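Line drying and fitted sheets, part two

The second set of sheets went through the same routine as the first: 300 thread percale, washed at the warm setting, spun at 1,315 rpm and hung outdoors on the Girnia line. The line is strung between two posts with a tensioner at the near end. I retightened it in February after it had started to sag under wet cotton.

Drying time depends on air movement more than on temperature. On a still afternoon the elastic corners stayed damp for over three hours, long after the flat area was ready to fold. Hanging the sheet by its long edge, with the corners turned inside out, fixed most of that. The pegs are the Flular ones with the wide jaw – they leave a shallow mark that goes away with a warm iron.

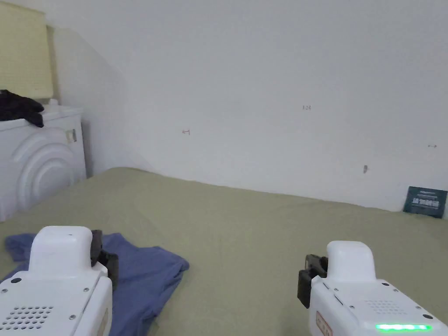 Softener is the other variable. I stopped using it on percale because it builds up in the weave and the fabric takes up less water at each wash. Half a cup of white vinegar in the rinse does enough. The Flededell powder I switched to dissolves poorly in cold water, so I mix it in a jug first.

Shrinkage after the first wash was 2 percent along the length and too small to measure across the width. The pillowcases are still in the basket and will get the same treatment, minus the vinegar.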